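4. Setting Up the Flonduvon Water Cooler

This section replaces the folded sheet that came in the Zaugg box. The sheet promises a cooler "ready in minutes." Ours was not. Allow a morning, and don't tell the office it can have cold water before lunch.

4.1 Placing the cooler

1. Stand the cooler on a hard, level floor. The sheet says the feet adjust themselves. Check with a level anyway, front to back and side to side.
2. Leave a hand's width behind the back panel. Zaugg calls the model "zero clearance" on the carton and then asks for a gap in the small print. Believe the small print.
3. Plug it straight into a wall outlet. No power strips.

CAUTION: If the cooler has been laid on its side, keep it upright and unplugged overnight before you switch it on.

4.2 Connecting the filter

1. Close the shutoff valve on the cold line.
2. Push the tubing into the filter head until it stops, then pull on it. If it moves, it was never in.
3. Turn the cartridge clockwise until the arrows line up. They may line up a little before the seal does, so look for drips later.
4. Open the valve slowly. The line pressure must not go above 100 psi. If you don't know yours, ask the building office for a reading, and don't settle for "it's normal."

Note: The cartridge is rated for 590 gallons. There is no meter in the cooler, so the red light that claims to know when the filter is used up is only a timer. Write the date on the cartridge and work from your own water use.

4.3 First flush

1. Leave the cold switch off.
2. Run 2 gallons through the tap and throw them out. Gray water is carbon dust. The sheet says it is harmless, but doesn't say who checked.
3. Dry the fittings with a paper towel. Wait, then wipe again with a fresh one. Any damp spot means going back to 4.2.
4. Turn on the cold switch.

4.4 Checking the temperature

The display will read 38 degrees F almost at once. It is showing you the setting. Use a kitchen thermometer in a full cup, and throw out the first cup drawn, which has been sitting in the spout.

If the water still isn't cold by the end of the day, call the Salgate service line and ask for Lợi Kiều. The chat window on the website will only tell you to unplug it.

4.5 Cups

Any paper cold cup will do. The "matched" Fedo cups cost more, and we couldn't taste the match. Keep the stack upright, away from the drip tray.
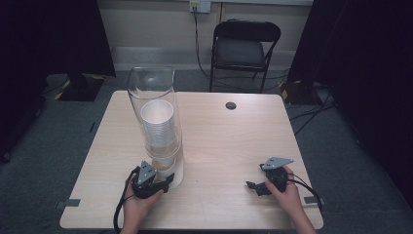
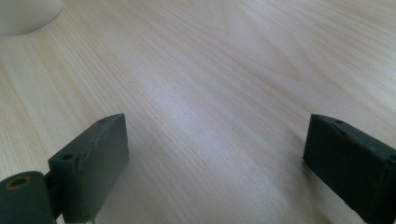
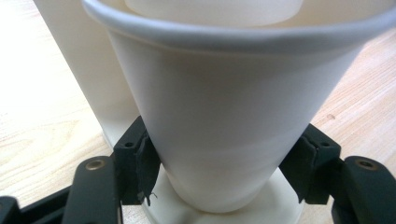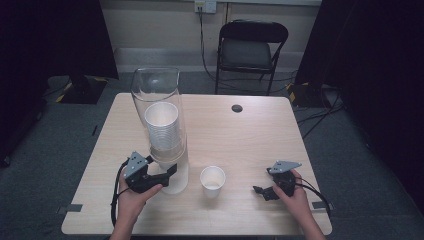 Figure 4. Paper cups stacked in a clear tube (first and last pictures), with a single cup out on the table in the last.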